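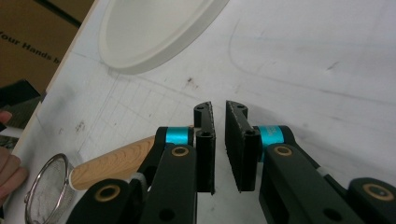
About us

Trurko is a small workshop where people build robot hands and the tools that go with them. It was started by Zineb El Khatib and Abdelghani Ragab, first in the apartment of Zineb and later in a shared space on Benjelloun Street. We are 2 founders and a group of members who come when their jobs and families permit it.

Our main work is a hand-held gripper with two fingers, which we call Pelar. A person holds it and does ordinary tasks of the kitchen and the table with it. We want to learn which shapes of finger are good for thin handles, for plates and for small round things, before we put the same fingers on a motor arm. The fingers are black, with brass bushings in the arms and a band of cyan tape under each pad. The tape is there so that we find the fingertips easily in our recordings.

The first version of Pelar was made in September, and it was too heavy. Abdelghani drew the arms again, and the new gripper weighs 692 grams. The pads are still the part that we change most often. We keep the old ones in a drawer with the date written on each, and a new member is usually asked to look through this drawer first.

We work on a white table and we draw on it with pencil. A grid helps us put an object back in the same place, and a curve shows how far the hand should travel. Please do not clean the table without asking!

Our second project is Zovora, a program that sorts the recordings by task. It has 3166 of them at present. Zineb wrote most of it and she answers the questions about it, normally in the evening.

The workshop is open to anyone over 16 who wishes to build something that moves. Membership costs 80 per month and includes the printers, the hand tools and one shelf. Materials are paid separately. You do not need to have experience, but we ask that you finish one small repair with us before you begin your own project.

To visit, write to us through the contact form and say what you would like to build. We reply in English, French or Arabic.

Page updated March 17, 2025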